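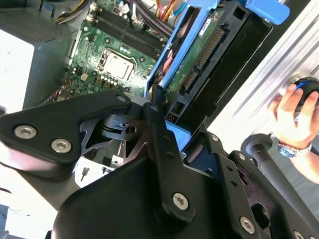 Gripper over the open tower, drive bay side.

August 2026

Permit day, or the closest we have come to one. The state's letter for the Lerkitz route arrived in the morning mail, two pages, and Meenakshi Marar read it twice before she would let anyone scan it. We may run the delivery carts without a safety driver between the depot and the pharmacy on Buzatu Street, daylight only, dry pavement only, top speed 25. Charging for deliveries is allowed from the date on the letter. The previous permit covered testing and nothing else, so every package since April has gone out free.

Conditions, copied here so I stop looking for them:
Remote operator on shift whenever a cart is moving. One operator per 2 carts.
Incident reports within 24 hours, including contact with curbs if a wheel leaves the ground.
Software version frozen for the first 400 miles. Any change to the planner resets the count.

The last one is the problem. The planner we submitted is the April build, and it still has the left turn issue at the Melis Avenue light. It waits for a gap of nine seconds when six would do, and on a busy afternoon it sits through the whole cycle. Safe, but a cart that misses three greens has a line of cars behind it and at least one of them will pull around. I asked whether a parameter change counts as a change to the planner. Meenakshi thinks it does. Zamfira Dumitrescu thinks the letter means code and has written to the permit office to ask. Until they answer, we route around Melis – one extra mile each way, all right turns.

Ran the detour in the afternoon with a driver aboard, 40 pounds of ballast in the cargo box. Battery use was higher than the model predicted. Part of that is the hill by the school, which the model treats as flat since the elevation file has a hole in it. Patched the file. This is map data and the letter says nothing about map data, but I logged it anyway.

Steering angle sensor on cart B drifted again, half a degree over the run. Re-zeroed it at the depot. If it drifts tomorrow I will swap the sensor and keep the old one for the supplier.

Log storage stands at 468 gigabytes. The letter requires us to keep everything for three years, so I need a number for yearly growth before Zamfira does the budget. The side cameras record at full rate while parked, and I would like to cut that.

Taker, the dispatch program, assigned one job to both carts at 3:10. Same order number, two pickup times. Cleared by hand. Could not reproduce it in eleven tries. Left the debug flag on overnight.

To do: tire pressures, spare key for the depot gate, call the pharmacy about which door.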